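Play Fruit, a Basket and a Bag

Every gift guide I read tells me that pretend food teaches children to sort, to share, to put things away and to love vegetables. I have my doubts about most of it, and about the vegetables in particular. Still, Domnica Furtună asked me for a page on play grocery sets for our toy library, so I'm giving the stuff a fair hearing. My question is a small one. Is a basket any better than a plain plastic bag for keeping fruit in?

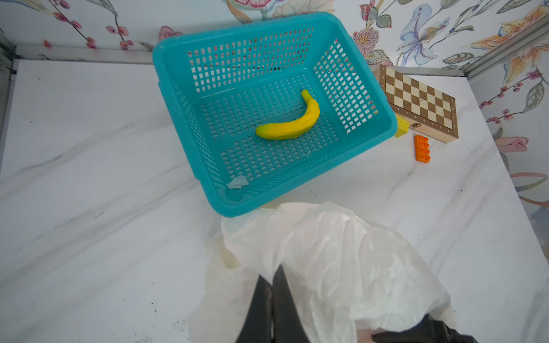

A lone banana in the turquoise basket. Square holes on all sides, so crumbs should fall through, in theory. 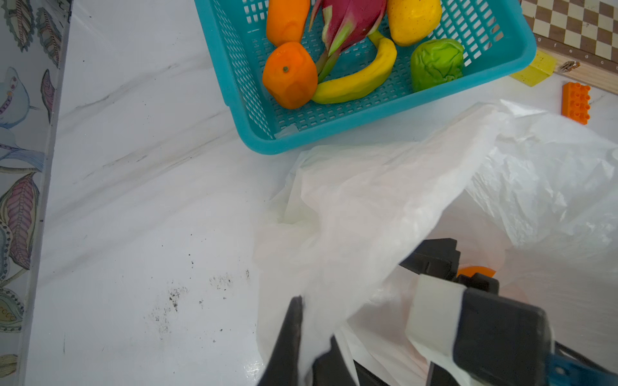 Better company for the banana: a magenta dragon fruit, a round orange one and a leafy green head. I'd call that leafy thing lettuce, but cabbage has its supporters.

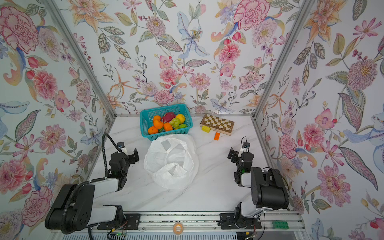 Mandarins, a lemon, a lime and a dragon fruit heaped in the basket, with the plastic bag in front. The heap is handsome. I don't know that it's tidy. 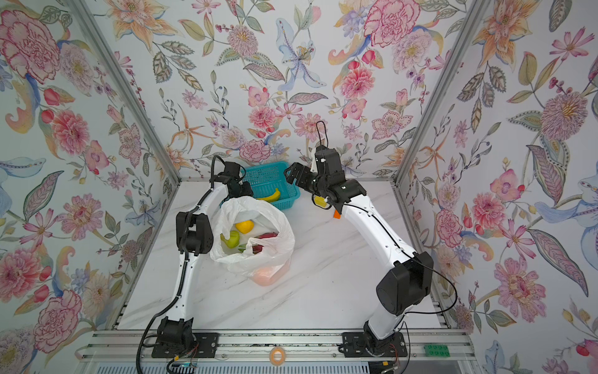

Lemon and green pear in the bag, banana in the basket.

Now, the case for the basket. It keeps its shape, it stands where you put it, and a child can see what's inside without tipping everything out. Maricica Ene has used one in her playroom since August and says it has cut her cleanup time in half. I asked whether she'd timed it. She hadn't. I like Maricica very much, but "in half" is what people say when they're pleased with something they bought.

The case for the bag is that you already have one. It folds into nothing and it hangs on a hook. The case against is serious, though: thin plastic bags and small children don't belong together unless an adult is right there. If you want the going-to-the-store game, use a cloth tote with short handles. We lend three of them and they come back grubby and in one piece – more than I can say for the cardboard cash register.

Then there's the fruit. The Gulten catalog lists a set of 30 pieces for "endless learning." Thirty is too many. Delia Oprea's twins got the whole thing at once and spent the afternoon throwing limes down the stairs, and I can't say I blame them. Our own loan sets hold 12, and even that's generous for a two-year-old. Start with a few shapes that are easy to tell apart. A lemon and a lime in the same set will only start an argument.

Does any of this teach color names? Maybe. Theophilus Ackah, who has the three-to-fives on our mornings, thinks it does, and he's seen a lot more pretend shopping than I have. My guess is that the talking does the work and a pile of socks would serve as well. He says socks are less fun to sell to somebody. Fair point.

A few practical notes for borrowers. Wash the fruit in warm soapy water and let it dry before it goes back in the basket. Check the leafy pieces, because dirt sits in the folds. Throw away anything with a split seam and tell us, we won't charge you. Please don't add your own pieces to the set, however well meant. We once got back a real kiwi.

Baskets go out for 19 days at a time and can be renewed once if there's no waiting list. Aurelia Grecu keeps the list, so ask her and not me. The sturdier Cuner fruit is out on loan at the moment. I'm told it survives the dishwasher, and I'll believe that when I've run a load myself.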